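Limano two-arm simulator: tracing a missed drawer grasp

Updated October 2025

Use this when a drawer-opening run ends with a fault and the drawer never moved. You need the episode log and a saved copy of the Iltside room. The steps assume a run limit of 4,000 ticks.

1. Load the saved run and pause it as the right gripper comes up to the top drawer.

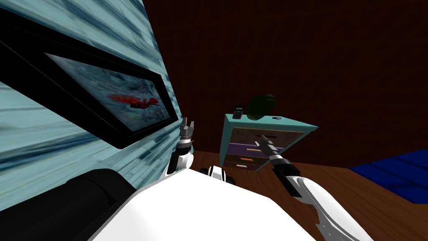

Check the planner output before you touch the controller. If the target pose is off, no amount of gain tuning will fix it, and you will lose an afternoon. Write down the tick where the gripper reaches its goal. In our run the fault was logged 400 ticks later.

2. Switch to the wrist view and play the same stretch again. The wrist view tells you more than the head view when an arm is turned the wrong way.
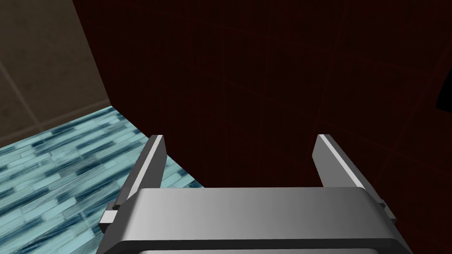 Compare the wrist orientation in the log with the one the planner asked for. A flipped sign on the roll joint is the usual fault. We had it in December after moving to the Primetti arm files – the position numbers were fine and the orientation was not.

3. Move both arms clear of the furniture and reset the contact state. Do not restart the grasp from a fault. The controller keeps the old force target and can drive the fingers into the drawer front.

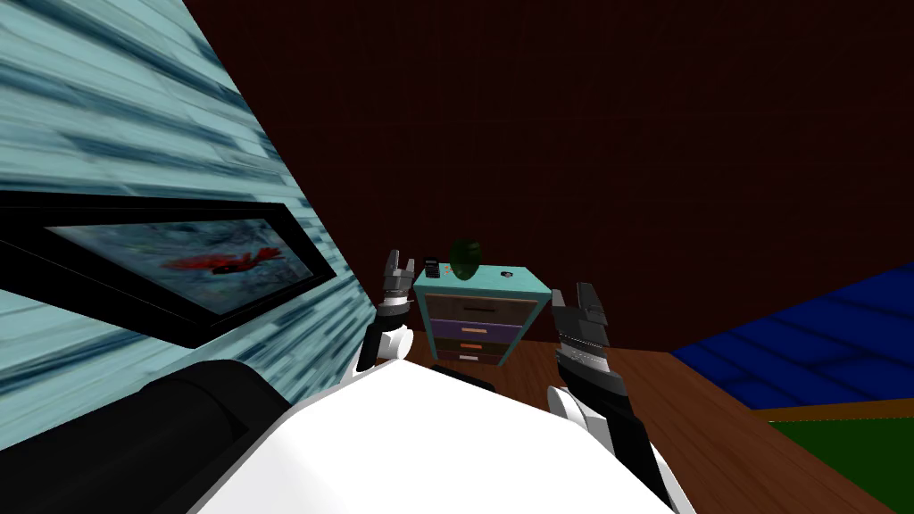
4. Correct the sign in the arm file, reload, and run again with the speed limit set to 2. Stop at tick 3,000 and read the contact log.

If the fault comes back

Turn off the Yokoyama collision filter and repeat step 4. It can hide contacts on thin handles.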